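Progress report to the Dender Fund, second period
Prepared by Jeanie Geddes, 7th January

Work on the shared kitchen at Drillon Hall has kept to the plan agreed in November. The old sink units are out, the new drain is in, and the inspector has passed the wiring. Ross Innes is still waiting on one quote for the extractor fan.

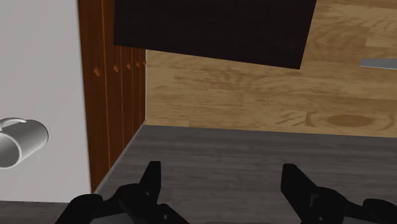 Image: Finlay Gillies

Spending to date on fittings is 700 dollars under budget, mostly from the floor, where we patched instead of replacing. We ask to move 400 dollars of this to the lunch club, which now has 31 regular members — up from the last report. Beathag Urquhart has taken over the bookings and sends out the menu herself.

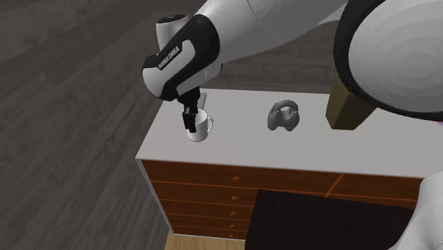
The lunch club has asked for more storage before the spring term. Members bring their own cups at present and carry them home again. We would like to buy some 41 plain white mugs, like the one on the countertop, and keep them at the hall. Eifion Mathias has a price from Flolum and will send it with the next claim.

Still open: the fan quote, the second set of door keys, and the food safety course, which two people have yet to finish.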